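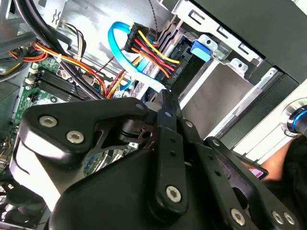 Cabo azul e conectores de alimentação no interior de um computador de mesa aberto.

Quem entra na oficina Prikex, em Grernent, costuma perguntar pelos computadores. Fiifi Agbenyega prefere falar primeiro dos cabos. "O computador que chega aqui quase nunca está morto", diz ele. "Tem pó, tem um disco cansado, ou tem um cabo que alguém puxou com pressa. O cabo é o que eu olho primeiro, porque é o mais barato."

Fiifi aprendeu o ofício numa loja de reparações e dirige a Prikex há vários anos. A oficina recebe computadores de mesa que as empresas deixam de usar, recondiciona os que ainda servem e desmonta os outros para peças. O último lote tinha 114 máquinas e veio de um só escritório, o da seguradora Preda, que mudou todo o equipamento de uma vez.

Perguntei-lhe como começa o trabalho com uma caixa aberta. Ele respondeu sem pensar muito: "Com as mãos quietas. Olho por onde passa cada cabo. O cabo de dados é plano e não gosta de ser dobrado em ângulo, então eu quero ver a curva que ele já faz, para depois lhe dar a mesma curva. Os fios da alimentação são mais tolerantes. Amarelo, vermelho, laranja, preto - as cores dizem a tensão, e quem conhece as cores já não precisa de desenho."

Dos conectores fala com mais cuidado ainda. Nunca se puxa pelo fio, explica, e nunca se puxa torto. "Segura-se o corpo de plástico e sai a direito. Se não sai, há uma patilha que não foi apertada. As pessoas têm medo de partir a placa, mas o que partem é sempre o plástico pequeno do conector." Na gaveta ao lado da porta ele guarda uma caixa de conectores partidos, que mostra aos aprendizes na primeira manhã.

Também a bancada mereceu discussão. Durante muito tempo a Prikex trabalhou sobre mesas de madeira com um tapete de borracha, e os parafusos desapareciam debaixo do tapete.

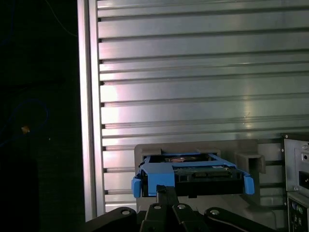 "O alumínio foi uma ideia que eu não queria", admite Fiifi. "Achei que ia fazer barulho e que ia riscar as caixas. Risca um pouco, é verdade. Mas nas ranhuras pode-se prender o que se quiser, e um suporte que fica no mesmo sítio vale muito quando se repete o mesmo gesto o dia inteiro." O defeito, segundo ele, é a luz. O metal devolve o brilho da lâmpada para os olhos, e ao fim da tarde isso cansa. Já experimentou mudar o candeeiro de lugar e ainda não está satisfeito.

Passámos depois às fontes de alimentação, o assunto em que ele é mais severo. Na Prikex uma fonte não se abre. Testa-se, e quando falha no teste vai para reciclagem inteira. "Lá dentro há condensadores que guardam carga. Eu tenho respeito por isso, e quem trabalha comigo também tem de ter." O teste demora 30 minutos, com carga, e o resultado escreve-se numa etiqueta.

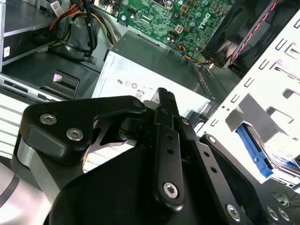 Fotografia: Prikex / cedida à revista Stolach

Antes do teste, lê-se o que está impresso na fonte. Fiifi dá importância às marcas de certificação, como a UL ou a 80 PLUS, e pede aos aprendizes que as anotem na ficha da máquina. "Num Dell de escritório a fonte é feita para aquela caixa, com aquela forma. Se a troca for por outra, é preciso medir duas vezes. Já vi uma fonte muito boa que não servia por causa de um furo."

E o que acontece com as máquinas prontas? Uma parte vai para escolas da região, outra vende-se ao balcão, a preço baixo e com garantia curta. Fiifi gosta mais do balcão, onde os clientes voltam e contam como o computador se porta. Uma senhora voltou em dezembro só para dizer que o ventilador fazia menos ruído que o do seu frigorífico.

Do lote da Preda faltava ainda abrir a última prateleira. Fiifi pediu desculpa, foi buscar a chave de parafusos e acabámos a conversa de pé, ao lado da bancada.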